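Sidewalk joints, sand or mortar?

troteveck
Posted Thursday
Redoing the walk in front of my mom's shop. Octagon slabs with the little squares between. City says the owner pays so here I am. Contractor wants to mortar every joint, quote went up by 1,000 for that alone. Neighbor says sand and forget it. Which one?
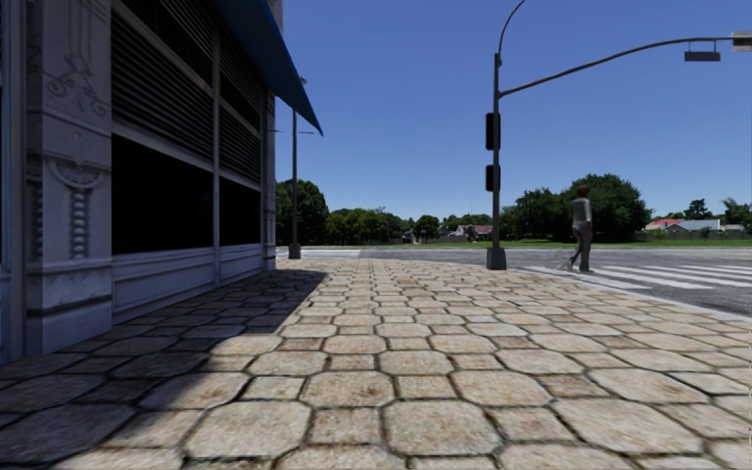 Slabs are on a gravel base, no concrete under. Winters get cold but not crazy. Mostly foot traffic, a delivery cart in the morning. Moss in the joints doesn't bother me, weeds do.

kandine47
Sand. Mortar on a gravel base cracks first winter, every time. Seen it on 4 jobs. Then you're chipping it out with a screwdriver in February.

yen_paves
Disagree, sort of. Plain sand washes out and then the small squares start to rock. Somebody trips, guess who gets the letter. Polymeric sand if you're going sand. 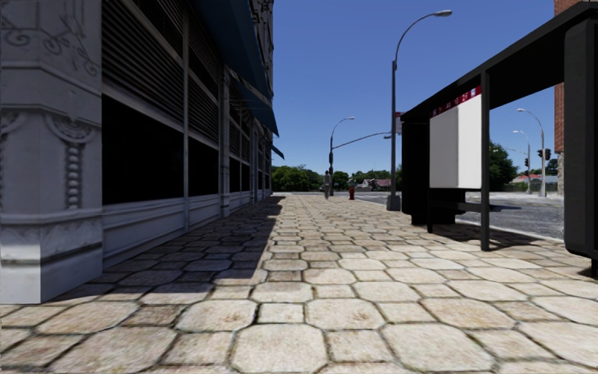 Sweep it in bone dry, blow off the extra, mist it. Do NOT flood it or you get a white haze that never comes off. Ask me how I know.

kandine47
Polymeric is overpriced and you redo it in a few years anyway. Plain sand, top up in spring, 30 minutes with a push broom.

troteveck
ok but she's not going to be out there with a broom every spring. thats me then

cosia
Why slabs at all? Pour it. Exposed aggregate, couple of joints, done. Grippy in the rain too. Ours has been down longer than I've lived here and I've never touched it. 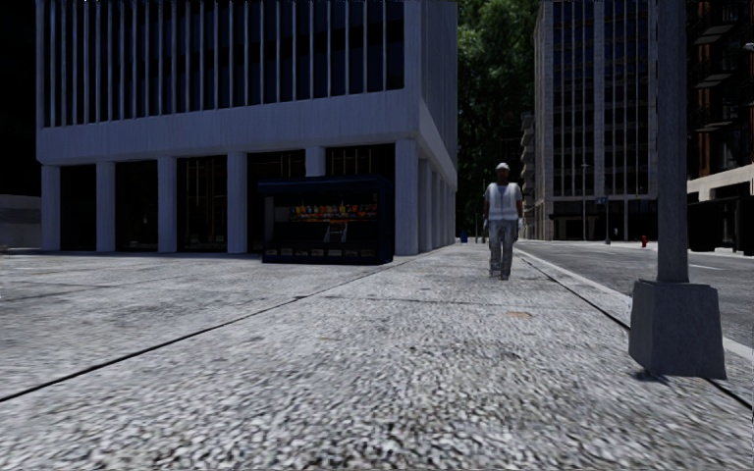 Only thing is rust. Fertilizer pellets, a leaky planter, whatever, it soaks in and stays. Seal it teh first year. And get the joints cut early or it'll pick its own spot to crack.

yen_paves
Sure and when the gas company digs it up you get a black asphalt patch forever. Slabs you just lift and put back.

cosia
They patch slabs with asphalt too lol. Anyway check the slope before you pick anything. Has to drain to the curb, not the door.

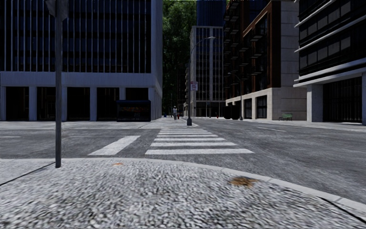
kandine47
Agree on the slope. Still say plain sand, and get a second quote, 1,000 for joints is nuts.

troteveck
Going polymeric I think. Calling another guy tomorow.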